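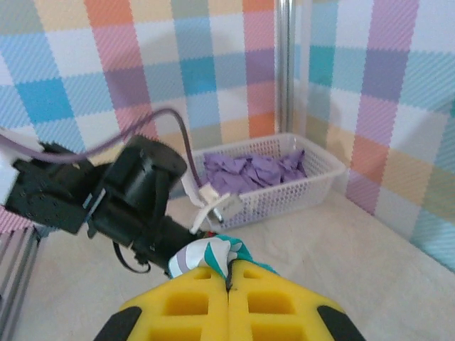
Yellow fingers on the striped cloth, second arm coming in from the left, basket behind.

Oct 5, 2020. Two-arm cell, house rules, draft 4

Spent the morning rewriting the shared-workspace rules, which had grown to the length of a lease and were read about as often. Draft 3 had a section on footwear. Draft 4 does not.

What prompted it: the Zotia audit checklist came back with a comment beside "both arms clear before close" that just said "clear of what?" Fair. I wrote that line in January and no longer know either.

So, the rules as they stand.

Approach. One arm owns the cloth, the other is the guest. The owner closes first and holds. The guest does not come closer until the owner has reported a closed grip, and reported means the log says so, in words. A person at the bench saying "yeah, it's got it" is not a report. I have been that person.

Speed. 300 mm/s ceiling for either arm when it has the bench to itself, and a quarter of that once both are in the shared zone. Tranetti wants one limit for everything because it is easier to put on a sign. I would sooner have a longer sign.

Cables. The bit everyone skips. Any cable that arcs over an arm or hangs in a loop under one gets checked at both ends of travel before the first run, by hand, arm powered down. Slack is fine, slack that can reach a rim is not. The purple one finishes down near the edge of the basket, so it goes on the list by name. So does the thin black loop under the wrist. Adding a line for "looks fine from here" as a prohibited entry.

Soft goods. The old text treated cloth as a small box that had been badly behaved. New text: pinch, lift, pause, look. If the far side of the piece is still draped over a finger, the next move is planned around the drape. The Molefe procedure has a formula for this. I have tried it on paper with three fabrics and it was confident about all of them, which worried me more than an error would have.

Basket. Stays put for a whole session. If someone moves it, even "a tiny bit", the session gets a new number. Yes, this makes for ugly numbering. We are at 6 for the current plan, which was meant to have one.

Stop button. Within reach of whoever is watching, without leaning across the work. Draft 2 said "accessible", and we discovered how many opinions a word can hold. Watching means watching. Email is a separate activity and has its own room.

Still open:

Who signs off when the two arms run off different configs? Poris says the later config wins. I say neither runs until they match. Leaving it in brackets.

Whether a dropped piece counts as a fault or an event. Currently an event, mostly because the fault form is two pages.

Finger wear. We have no replacement limit for the yellow pads, only a feeling. Need a number, even a bad one, so there is something to argue with.

Printed one copy of draft 4 for the cell door. Pen attached with string, for comments. The pen from draft 3 is still missing.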